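Work > Garnley site > Notes

Search this blog

I've been on the packing side at Garnley for 10 years, and since March the two arms from Truvow have had their own bench at the end of our row. People keep asking me what has changed, so I'm writing it down once.

The hours are the same. The pay is the same, 40 hours a week, and I'd like that in writing. The job itself is different. I used to do 521 kits on a good shift with my own hands. Now I put the trays and pens out, check what the arms have been given, and write up anything that goes wrong. My wrists are better for it. I do miss talking to whoever was opposite.

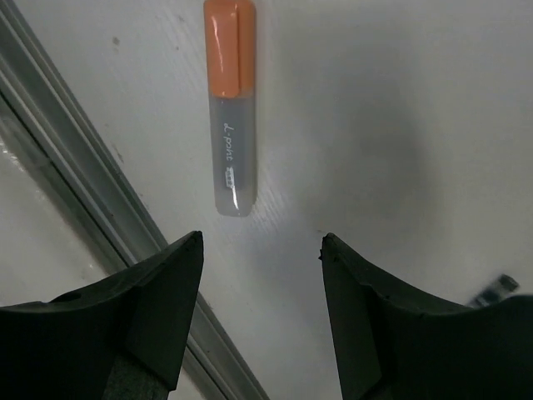
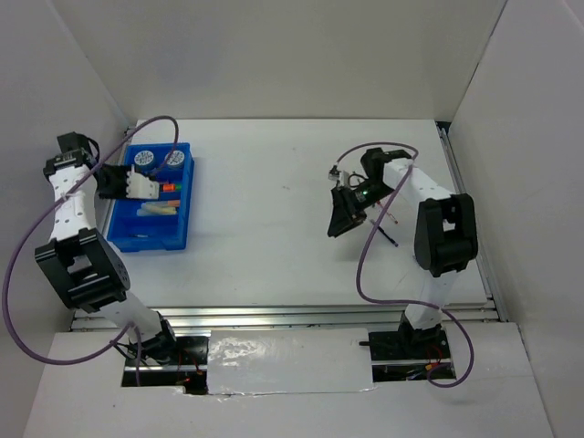 The arms' bench at Garnley: a capped marker close up, then both arms with the blue bin on the left.

Pens are harder than you'd think. They roll, and the caps aren't the same width as the barrels. Ellis, our other site, gets its two arms next, and the people there have been promised 60 minutes of training each. I've told the union rep that it isn't enough. It took me most of a week before I stopped reaching for the stop button.

Marwat, who supply our trays, are changing the size again. That means new settings, and I've asked to sit in when they're done.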